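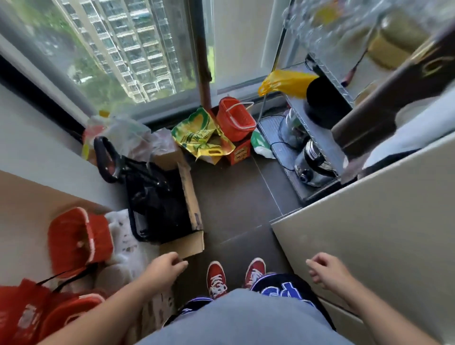 Gutthorpe clear-out weekend pulls in 100 households, overflow goes to old feed store

Gutthorpe's first town-wide clear-out signed up 100 households before the list was closed, and the drop-off point at the Sowah Street hall was full by 4 p.m. on the opening afternoon. Late arrivals were sent down the road to the old feed store, which the town had unlocked that morning just in case.

Most of it clothes. Then books, kitchen stuff, lamps, a lot of baby gear.

"We planned for a slow start and we didn't get one," said Efua Adjei, who put the weekend together for the town office. "Cars were backed up to the bridge before lunch. I had people handing me bags through the window of my own car."

The idea came out of a February meeting on trash costs. Gutthorpe pays by weight to haul its garbage to the transfer station at Stondville, and the bill has gone up two years running. Bulky items and old clothing make up a good share of the spring load, according to the town, and a lot of that could be used again. Households that signed up got a sheet with drop-off times and a list of what the hall would take. No mattresses, no paint, no tires. Car seats only if they were still in date.

Sorting went on past dark both days. Clothing in good shape was folded and boxed for the free shop in Zeddale, which has had thin shelves since winter. Worn-out cotton goes to a rag buyer. Books stay in town and will be sold at the library steps once the weather settles, paperbacks first.

Seidu Osei, who runs the Zeddale shop, drove over with a borrowed van and made 13 trips. He said kids' coats and work boots were what he needed most and he got plenty of the first, not so many of the second.

"Boots people wear till they fall apart," he said. "Coats the kids grow out of in a year. So that's what you see." He is still asking for men's boots in larger sizes and will take them at the back door of the shop any morning.

Not everyone was happy. Neighbors on Sowah Street complained about cars parked across driveways, and the mail truck could not get through for part of the afternoon. Zuweira Sulemana, who lives two doors from the hall, said she supports the clear-out but wants it held someplace else next time.

"I couldn't get out to go to work," she said. "There's a whole field behind the school. Use the field."

Adjei said the field was looked at and ruled out over mud. It could be back on the table for the fall, she said, if the school agrees and if the gravel lane gets fixed by then. The lane is on the town's summer list but has no money set aside for it yet.

There was also some confusion about electronics. The sheet that went out to households said small appliances were fine, but a sign at the door said no plugs. The sign was wrong -- it was left over from a diffrent event -- and it came down midway through the first day. Anyone who was turned away with a toaster or a radio can bring it to the town office during regular hours.

The haul weight isn't in yet. Stondville will send the numbers for the month with the next bill, and the town will compare them with last spring. Ewan Swanson, who handles the contract, said he'd be glad to see any drop at all but would'nt guess at a figure.

"Ask me when the bill comes," he said.

Leftover furniture is at the feed store and free to anyone who can carry it off. Dressers mainly, a couple of desks, one upright piano that needs work. Doors open at 9 a.m. through the end of the month. Bring help, there's no ramp.

A second clear-out is penciled in for October. The list will be capped again, and 16 households that missed out this time go to the top of it. To be added, call the town office or leave your name at the library desk.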